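Home | About | Archive | Household | Contact

Washing reds: notes on a small load

Posted in Household | 4 comments | 11 shares
Print this page | E-mail this page

I keep a short log of laundry settings, mainly to stop repeating old mistakes. The May entries are nearly all about red cotton.
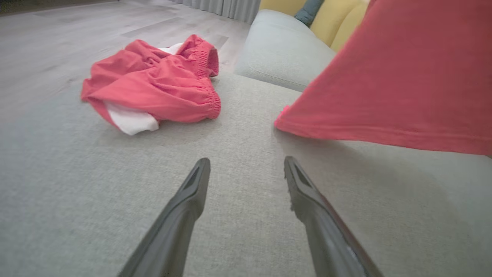

The dye in coral and salmon reds is the variable I care about. Most of it leaves in the first few washes, and the amount depends on water temperature more than on detergent. I run new reds cold, alone, on the short cycle, and I look at the rinse water in a white bowl before I let them in with anything else. A faint pink tint is a fail. Clear water twice in a row is a pass.

White lining on a red garment complicates this. You can't separate the two, so the usual advice about sorting is no use. What I do:

Wash inside out, cold, with a color catcher sheet.
Take the load out as soon as the drum stops. Damp red folded against damp white is where most of my transfer has happened, and most of it while I was on the phone.
Hang by the waistband with the lining pulled clear of the outer fabric.
Keep the iron off until the lining is fully dry.

Elastic waistbands are the other weak point. Gathered elastic holds water long after the legs feel dry. I pinch the pleats and count it as dry only when they feel the same temperature as the hem. The dryer is faster but hard on the elastic, and I have had two waistbands go slack that way.

Detergent: I use Clavia liquid, the bottle for colors. Roos Lambrechts wrote to ask about powder. I have no objection to it, but in a cold short cycle mine left residue in the seams, so I stopped.

Spin speed: 500 for anything with gathered elastic, 1000 for plain T-shirts. The slower spin adds around 2 hours on the rack.

Folding gets done on the sofa. The seat is at a better height than the bed, and gray upholstery shows lint from red cotton at once, so I know whether the filter needs cleaning. Only dry clothes go on it – a damp red shirt left overnight on pale fabric is a problem I have had before, on the previous sofa.

Shorts fold in half along the center seam, then in thirds from the leg up, waistband outside. Lining and pockets have to be pushed flat first or the stack leans. T-shirts go sleeves in, then hem to collar.

Still open: whether a vinegar rinse does anything for modern dyes. Roel Hoekstra says no. I have a plain cotton T-shirt set aside to test it on and will post the rinse water results when I have them.

Comments (4) | Print | E-mail
Previous post | Next post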